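Search this site: type and press Enter

January
By the Trerkum workshop desk

Keeping the gripper honest

The hand-held gripper at the Wostbridge bench has done 1,300 picks since its last rebuild, and its keeper still lights up talking about the pads. "Foam is wonderful stuff! It gives just enough, and then one morning it doesn't," she says. She swaps both pads every 96 hours of use, wipes the teal bracket, and checks that the fingers close square before touching anything breakable.

Glossy bowls are her favorite test. "A jagged rim tells you right away if one finger is leading," she says. "I go in slow, with both pads open wide, and look at the gap on each side."
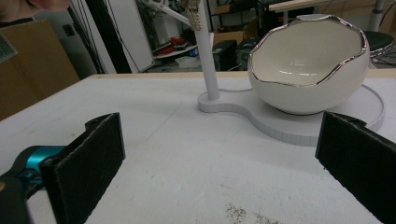
Related
Pad glue: what Kandpal switched to
Britach bench notes, part 2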